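Foro Cocina y despensa > Conservación de alimentos

Tema: ¿Fruta en la nevera o fuera?

mertxe_35
13 de enero de 2022
Compro la fruta una vez por semana en el Moffat y siempre me pasa lo mismo: el miércoles los plátanos ya tienen motas y las mandarinas siguen igual. En casa no hay despensa y la cocina es muy calurosa. ¿Lo metéis todo en la nevera?

tolva
Las mandarinas sí, en el cajón de abajo y fuera de la bolsa. Los plátanos no, se les pone la piel negra.

pan_y_cebolla
No estoy de acuerdo con tolva. La piel se oscurece, pero por dentro aguantan varios días más. Yo los dejo madurar fuera y luego a la nevera. En agosto no hay otra manera.

mertxe_35
Lo de la piel me da igual si por dentro están bien. A mí me gustan con pocas motas, en ese punto ya están dulces.

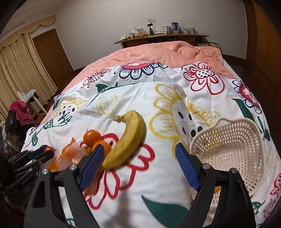

Otra duda: ¿comprar menos cantidad y más veces sale a cuenta? La bolsa de mandarinas es más barata que a granel, pero siempre acabo tirando alguna.

tolva
A granel. En el Laria puedes coger 6 piezas y elegirlas tú. En la bolsa basta una tocada para que se estropeen las de al lado.

kilometro517
Depende de cuántos seáis. Nosotros somos cinco y la bolsa no llega al viernes. Lo que sí hago es vaciarla nada más llegar y apartar las blandas para zumo.

pan_y_cebolla
Y los plátanos lejos de las manzanas - maduran antes si están juntos.

mertxe_35
Pues esta semana pruebo con la mitad en la nevera y la mitad fuera. Ya os contaré.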